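Notes from the Plindthorpe open day

I went to the Plindthorpe robotics open day mostly for the afternoon session on simulated manipulation. The morning was given over to conveyor sorting and a talk on palletising, neither of which I needed. The program listed the session as "Tabletop pick and place, simulated cell, live run", and the room was full ten minutes before it started.

The cell is called Plunmont and it exists only in software. Ertürk built the scene and the task definitions, and Ornetti supplied the planner that drives the arm. The arm hangs from above over a perforated grey deck like an optical breadboard, with a white cabinet on the left, wood flooring down both sides and a set of kitchen and workshop items laid out in loose rows. The presenter loaded it on the projector and left it idle while she went through the background.
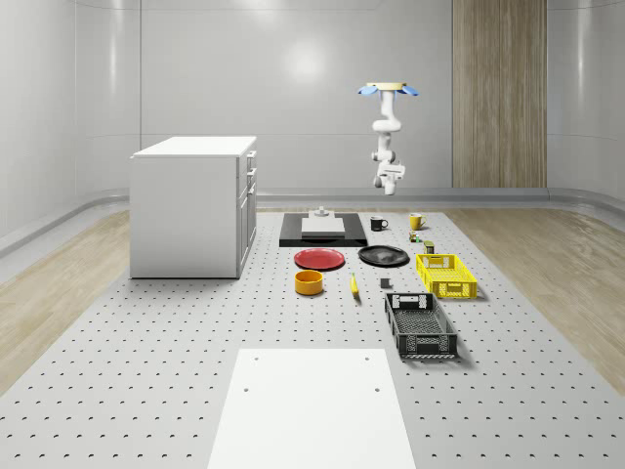 The overhead mount was the first thing people asked about. Her answer was that a base bolted to the deck takes up the most useful part of it, and the arm then has to fold back on itself to reach anything close in. From above, the whole centre of the deck is clear. The cost is at the edges, where the arm runs out of length sooner than you would guess, and in the solver, which finds several elbow configurations for most grasps and needs a rule for choosing between them. Ornetti penalises large changes in elbow position between consecutive poses. I asked whether the penalty was fixed or scaled with distance. It is fixed, and she agreed that it was a compromise.

The object set is small and sensible. Mugs are there for handles, plates for low flat rims, a bowl for straight sides, a banana for a shape that has no good axis. The two crates, one yellow and one black, have perforated sides, and those were the interesting part for me. A latticed wall is cheap to draw and expensive to collide with. If you wrap it in a convex hull the crate becomes a solid brick and nothing can be put inside. If you use the full mesh, the contact solver slows down badly. Plunmont breaks each crate into 12 convex pieces, which keeps the cavity open but fills in the small holes. A finger can't catch in the lattice in simulation, although it certainly could on a bench. I would have liked a longer discussion of that.

She then gave the figures for the current build. The benchmark is 997 episodes with randomised friction and small offsets in object position, and 155 of those are held back for testing. I won't repeat the success rates, as they were described as preliminary and the slide has not been released.
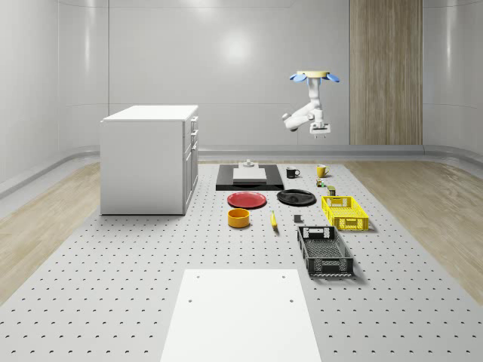
Last updated: Jun 13, 2023

Next came the part on approach heights. The planner breaks a pick into a travel pose, a pre-grasp pose above the target, a vertical descent, closure and retreat. Travel is done well above the tallest item, so collision checks during that phase are nearly free. Most of the planning time goes on the descent, particularly for anything standing close to a mug or the wall of a crate. Clearance around the open fingers is checked at every step on the way down, and if it falls under the threshold the gripper backs off and tries another wrist angle.

The small items are where this gets tested. A plate is wide but offers very little height to grip. A small packet or box is the reverse: easy to close on, provided the wrist is lined up with the narrow side. The parallel gripper has a short stroke, and a yaw error of a few degrees is enough to put one finger on top of the object instead of beside it.
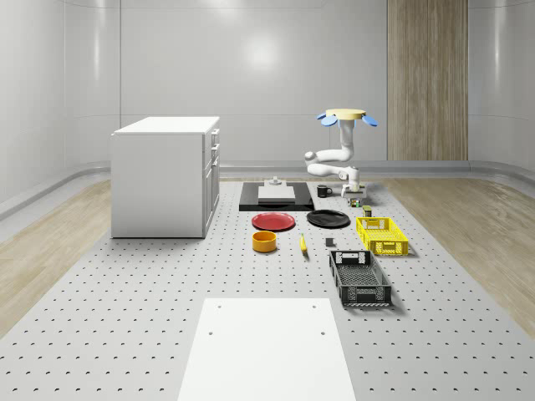 The gripper low over the small multicoloured item, beside the black mug.

Questions ran longer than the talk. Somebody wanted to know why the lighting was so soft, given that real cells tend to have harsh overhead fixtures. The reply was that the scene is tuned for readable shadows and that lighting randomisation is a separate module, switched off for the demonstration. Another person asked about the glossy walls, which pick up a round reflection of the light. Those are left in on purpose as a nuisance feature for the vision side. I thought that was fair, although one highlight is a fairly mild nuisance.

My own question was about transfer to hardware. There is a physical counterpart under construction at Plindthorpe, with the same mount height and the same hole spacing, but no date for it. Until then the friction values are taken from tables. I have seen that go wrong often enough with glazed ceramics that I would hold off on drawing conclusions about the mugs.

Practical details for anyone going next June: parking is free behind the east building, the handout is 2717 words with no diagrams, and the coffee runs out early. The task definitions are supposed to be posted with the slides. I'll add a link when they go up.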